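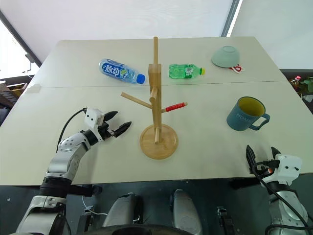
So I finally did my jury service. I've been promising to write about it for ages, and my sister keeps asking whether I've forgotten, so I'm doing it now with a cup of tea and the heating on full.

I can't tell you anything about what was said in the jury room, and I wouldn't if I could. You're not allowed, and they remind you a lot. But the case was heard in open court and it was in the local paper, so I don't mind saying it was a run of thefts from lock-ups behind the old station in Gunby. Tools mostly, a couple of bikes, and one very nice outboard motor that belonged to a retired dentist who was still furious about it.

The letter came in December 2018 and I very nearly put it out with the recycling, as it looked like something from the bank. It said to be there at nine and to bring something to read. Take that seriously! I got through 357 pages of a detective novel in the first two days, which felt a bit cheeky given where I was sitting, and then I had to start on the leaflets.

The waiting is what I remember best. A big warm room, a drinks machine that took your money when it felt like it, and everyone looking up each time the door opened. I got talking to a lovely woman called Beatriz Carrilho, who was on her second go at it (her first was a fraud trial that went on for seven weeks, poor thing). She'd brought knitting, but they took the needles off her at the security gate, so she did crosswords with me instead.

When my name was called I felt sick, I don't mind admitting it. You file in, you read the oath off a card, and the man in the dock looks straight at you. He was younger than I'd expected and his suit was too big across the shoulders. I hadn't thought about that part at all beforehand.

The trial itself lasted four days. A lot of it was phone records and a van – whose van, who'd borrowed it, who'd filled it up and where. The prosecution put the value of everything at £3,171, and the defence barrister, a Ms Camenzind, spent most of a morning picking away at that figure. She was very good. I'd have her on my side any day.

We found him guilty on three counts and not guilty on the fourth. He was sentenced in January, after we'd all gone home, and I only know because I looked it up: 306 hours of unpaid work and £600 to pay in compensation. I read it on the bus and thought about it all the way to the shops.

A few people have asked about the money side. You can claim your fare and a bit towards lunch, and there's a form for lost earnings that your employer has to fill in. Mine took a fortnight over it, so chase them early. And take a cardigan, the courtroom was freezing.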